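Anwara Biswas has been laying floors in and near Nodville since she was 19, and for the last 15 years she has run her own small firm, mostly doing kitchens, hallways and box rooms. We met at her unit in Fandbridge, where the kettle sits on a stack of spare tiles.

She came to the trade through an uncle who needed someone to mix adhesive. "I did that for one whole July and hated it," she says. "Then he let me set out a bathroom and I liked the measuring. I still like the measuring best."

Most of her customers ring her after a bad job. The usual trouble is what lies underneath. "People spend all their money on the tile and want the levelling done for nothing. I had a hall in Trarna where the floor dropped 30 millimetres from the front door to the stairs. They had been told a thicker bed would sort it."
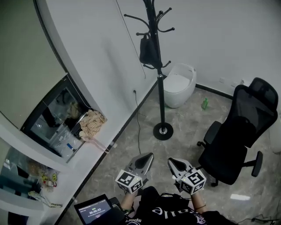

Small rooms take her longer than large ones, metre for metre. There are more cuts, the door is always in the way and there is nowhere to put the saw. She charges a minimum of £700 for any room, however tiny, and has stopped arguing about it. Colour is the thing customers worry over most, and she steers a lot of them towards grey with a marble pattern, like the floor in the photo, against plain white walls. "Plain white tile shows every hair. With a marble pattern you can leave it a few days." She does ask them to look at several tiles out of the box first, in case the print repeats.

Grout is her other subject. She mixes it in small amounts and throws away anything that has begun to stiffen. "My uncle used to add water to it. I spent years going back to his jobs."

She has taken on one apprentice, from Nautiyal, and would like a second. The work is hard on the knees and she wants to do more of the pricing and less of the kneeling. For now she is booked up well into the summer, starting with two hallways and a shop.

"The shop wants it done overnight," she says. "I've told them it needs two nights. They're thinking about it."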